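Himari Two-Arm Kit — Tokdale Shop

Item 3581
In stock, ships in 2 boxes

I've been selling the Himari kit since November and I still get a kick out of opening one up. You get both arms, both grippers, the head camera, the mounting column and a bag of bolts that has always had a few extra in it (keep them, you'll drop some behind the dryer like I did).

Who's it for? Small labs, mostly, and people like me who want to try household jobs at home and don't have a machine shop to help them. The arms come already calibrated. I had mine bolted up and moving before lunch, and that was with a long break to hunt for a hex key!

Things I like: the wrists turn smoothly at low speed, the grippers take soft stuff without chewing it up, and the software lets you record a motion by hand and play it back. Visser makes the finger pads and you can swap them with one screw. I'd order a spare set with the kit — they do wear if you handle a lot of denim.

Things I like less: the fans. They sit at 62 decibels when both arms are working hard, so you won't want to take a phone call next to it. The manual is also pretty thin on cable routing. Leave yourself plenty of slack at the elbow and you'll be fine.

The kit fits the Prosholm rolling base with no adapter. If you already own the older base, drop me a note before you order and I'll put the right plate in the box.
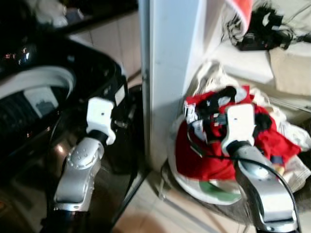
Can I run the two arms on separate jobs at the same time?

Each arm has its own controller, so you can give them different tasks or link them for two-handed work. You pick which in the settings menu.

Warranty covers 1000 hours of running time, finger pads excluded. Returns go back to Tokdale in the original boxes, so hang on to the foam.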